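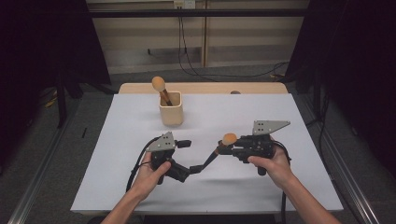 Week 2: storing your tools, and a bit on foam daubers

Right, these notes are for anyone who missed Wednesday's table session, or who was there and spent it chatting at the back (you know who you are!). I'm Kha Cao, I look after the print and stencil half of the Illow short course.

We started with round-headed daubers, the long sticks with a soft ball on the end. They go back in the cup handle down, ball up, always. Stand one on its head overnight and the ball gets a flat side, and then you'll be stamping wonky moons for the rest of term. I did 12 of them on a birthday card once and had to call them pebbles.

Any squarish pot will do at home. I like a low one, so the sticks lean outwards and the heads don't squash together — but if yours keeps tipping over, put a few clean stones in the bottom.

Work over a pale board if you've got one. You'll spot drips sooner, and it wipes down in seconds.

To wash a dauber: lukewarm water, a drop of soap, squeeze, don't twist. Twisting loosens the ball from the stick and I've never managed to glue one back straight.

For next week, please bring 4 sheets of scrap paper, an old tea towel and your Kestusley handout, pages on dots and borders.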